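2 min read

Search this site Go

Dear friends at Gilchrist, the Irville clothing bank handed out 638 coats in January, our fullest month yet!

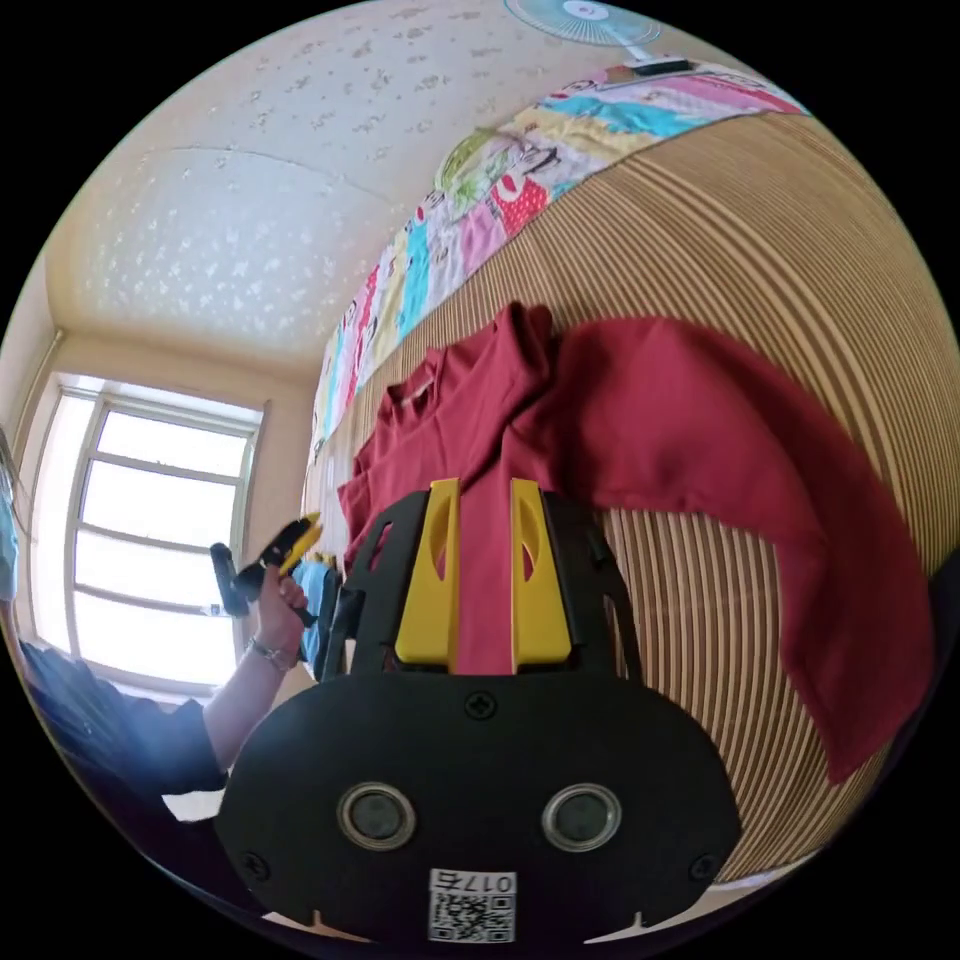 Yolanda Nieto wrote to ask whether evening pickup could stay, as days don't suit her.

It can, gladly, until 8 p.m.

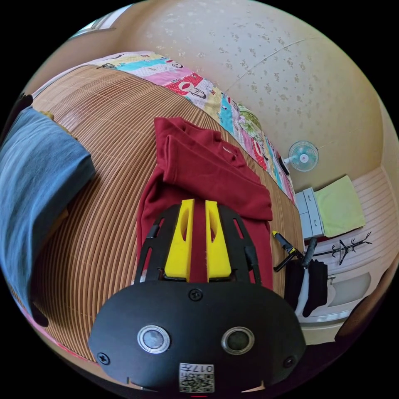
Your grant paid the rent and the new shelving. Sorting is slower, as every dark red top with a little white tag by its collar still needs its size read.

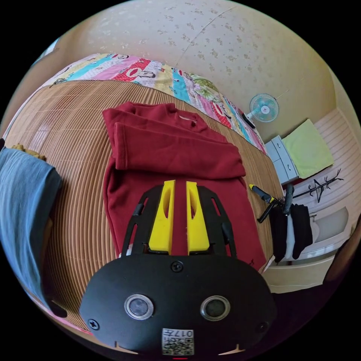
We'd also love a second dryer.

Comments (2)
Julián Vallejo: Great news!
Eirini Fragkou: Any kids' boots?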